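In praise of the half-empty house

When my aunt died she left me a terraced house in Ploddale and everything in it, and it took me most of a year of Saturdays to get to the bottom of the linen cupboard. I don't say that to complain, for I was very fond of her and I am still using her pillowcases. But somewhere between the fourth tablecloth and the box of curtain hooks I began to think about how much room we give over to things, and how little we leave for whatever might come along next, and I have been boring my friends with the subject ever since.

My argument is a simple one, and I hope you'll forgive me for taking the scenic route to it. I think every home ought to have some empty space in it, kept empty on purpose. One shelf would do, or a drawer. I mean a proper gap, with nothing waiting to go in it.

People get quite cross about this. My neighbour Archana Bansal, who is the kindest woman in the street and once lent me a ladder for two years, told me over the wall that an empty shelf was a waste of a shelf. She grew up in a flat where four children shared one wardrobe, and I do see her point. If you have ever gone short of room, leaving some of it idle must look like showing off.

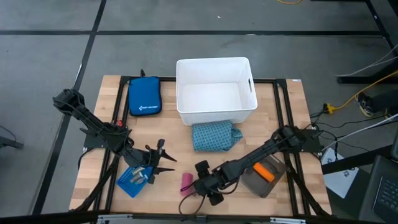

An empty storage bin, towards the back of the table.

All the same, I think we have been sold a rather odd idea of tidiness. Walk into any home shop and you'll find whole aisles of boxes, baskets and dividers, and the promise is always that you can keep everything so long as you buy something to keep it in. I spent 67 pounds on such things the first winter, I'm ashamed to say, and all I had done by the end was put my aunt's clutter into newer clothes. The curtain hooks had a lovely box of their own. I own no curtains that need hooks.

What changed my mind was a visit in October to my old friend Algirdas Kalniņš, up at Hallside. He has a long kitchen dresser, and the middle shelf of it is bare. I put down my bag there without thinking, and later his grandson laid out a jigsaw on it, and by the evening it held a pie and somebody's gloves. In the morning it was bare again. It struck me as the most hospitable piece of furniture I had ever met, and I told him so at some length on the way to the station.

So I came home and cleared the top of the bureau in the hall. It has been hard work keeping it clear, I admit, as the post has designs on it, and so does the cat. Archana still thinks I'm daft, though last week she came round with a tray of seedlings that wanted a warm spot away from her dog, and I had one to offer her. They are there now, and she comes in to water them most afternoons and stays for tea.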